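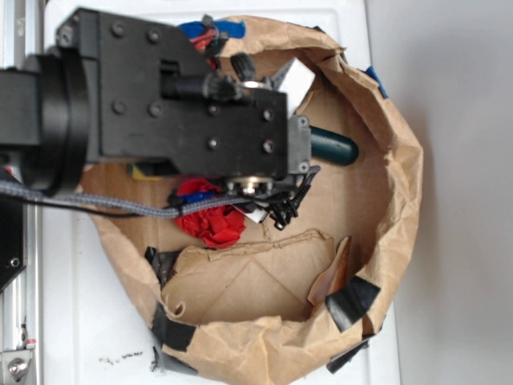 Dyeing Wool with Onion Skins: Our Term Project

We wanted to find out how many colors we could get on plain wool yarn from yellow onion skins, and the answer made us very happy! We used Bratico, an undyed two-ply that takes color beautifully, and wound 43 small skeins over the first weekend.

The skins came from the Chambi market (663 grams, saved up since November). We simmered them for over 3 hours, strained the pot and split the liquid in 2. One half stayed plain. The other got a pinch of iron.

Plain skeins mordanted with alum came out a deep marigold - by far our favorite. The iron pot gave olive and a soft mossy brown, and the skeins we dipped last were pale butter yellow. We love those too!

Some skeins felted a little at the ends because we stirred too much. Next time we would tie them looser and leave them alone.

The best colors are now being knitted into a striped cowl, using the slip-stitch pattern from the Stomau booklet. The ribbing is done and the first stripe is on the needles.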